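Thread on where machines stand with household chores, folding in particular. I get asked about this a lot and my answer does not fit in one post.

1/ Start with what is solved. Washing is solved. Drying is solved. Both happen inside a closed drum with a motor, a heater and a timer. The machine never has to know what a sleeve is.

2/ Folding is open. A shirt has no fixed shape. Drop the same shirt twice and you get two different problems. Most of the work goes into getting from a heap to something with two known corners. The folds after that are comparatively easy.

3/ Two grippers are close to a minimum for anything shirt-sized. One holds, the other moves, or both hold and the cloth hangs between them until you can tell which edge is which.
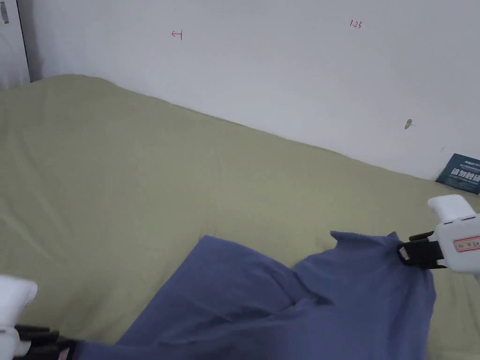 4/ The number I would ask any vendor for is regrasps per garment. A person slides a hem through the fingers and finds the corner by feel. A two-finger gripper without touch sensing has to let go, look, and pinch again. Every release gives the cloth a chance to fall back into a heap.

5/ Second number: layers per pinch. If you wanted one layer and took two, the fold will look fine from above and be wrong underneath. A top camera will score it as a success. Check by picking the garment up afterward.

6/ I keep a spreadsheet of folding claims, 130 rows as of July. The column I fill in least often is "surface." A hard, flat table is the friendly case. A mattress gives under the fingertips, and a sheet can come up with the garment.

7/ Shop floor comparison. Gatstead runs a towel line that handles up to 2000 pieces a shift. Towels are rectangles, they arrive one at a time, and a person feeds the corners into clips. It is a good machine. It would be useless with a hooded sweatshirt.

8/ Zamani tried mixed garments on a similar line and went back to manual feed for anything with sleeves. They still automate the stacking. I think that is the right split for now.

9/ Clulex quotes a cycle time measured from a flat start. Someone has already spread the shirt. Time it from the heap and you have a different product.

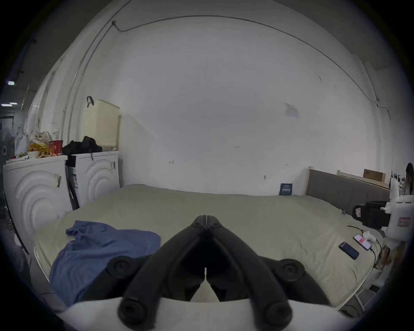 10/ Clutter is the next gap after shape. Test benches get cleared before a run and bedrooms do not. A system working on a bed has to fold the garment and leave everything else alone. Take two phones on a beige cover, one face down, one lit with a thin black cable running off it, and a crumpled blue cloth on the other half of the bed. A wide sweep to flatten the cloth is a reasonable move on a bench. Near that cable it needs a limit, and the planner has to know the cable exists. Thin black lines are easy to lose in a depth image.

11/ Then there is sorting out what counts as laundry in the first place. Clothes on top of a washer might be clean, dirty, or waiting for a decision. No sensor settles that. You have to ask the household or be told once and remember it.

12/ Where I would put money today: towels, flat linens, and shirts on a cleared table with a person nearby to fix the bad ones. Where I would not: unattended folding in a furnished room.

13/ Darker asked me for a year. I don't have one. I would change my mind after seeing 3 homes, unsorted baskets, no resets by staff, and the failures published along with the rest.

14/ Replies are open. If you have regrasp counts from your own setup, including bad ones, send them and I'll add a row.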